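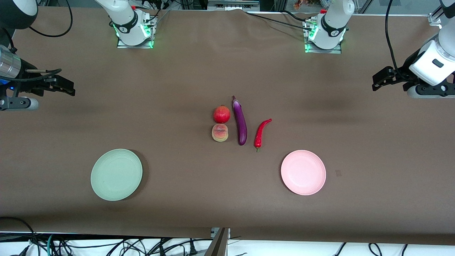 Start layout for the fruit and vegetable sort, both plates empty.

Ticket 3813 - Eskola robotics club, two-arm station
Subject: Left arm misses the chili pepper
Status: Open, waiting on retest
Priority: Normal

Problem
Sorting program is called Tosis. Fruit goes on the green plate, vegetables go on the pink one. Pomegranate and peach half are fine with the right arm. Eggplant is fine with the left arm. On the chili pepper the left gripper comes down, closes next to it and carries on to the pink plate with nothing in the fingers. No error on screen. The log says "grasp ok" every time.

Steps already tried
- Restarted the controller. No change.
- Homed both arms and ran again. No change.
- Swapped the order so the pepper goes first. Same miss, same side.
- Ran the eggplant alone five times. Picked up every time.

Tuesday, 3:40 pm
Looked at the saved settings. Closing threshold for the left gripper was 600, right gripper was 215. The 600 came over with the settings file from the Jistunska meet, where we were picking up foam blocks. With that value the program calls it a grasp long before the fingers get down to something as thin as a pepper. Set left to 215 to match.

Tuesday, 4:05 pm
Log now says "grasp failed" on the pepper, so the false ok is gone. The miss is still there. Fingers land on the side toward the pink plate. Checked the grasp point in the program. It uses the middle of the box around the item, and the pepper lies at a slant and is curved, so that point can fall on bare paper.

Tuesday, 4:30 pm
Changed the grasp point to the middle of the item outline and turned the wrist to line up with it. Saved as build 194. Had to shut down before a full run.

Still to do
Run build 194 with all four items in the same layout. Then turn the pepper the other way and run it again. If it still misses, redo the left arm calibration with the Gornness sheet and post the numbers in this ticket. Please don't load the Jistunska settings file on this station until the threshold in it is fixed.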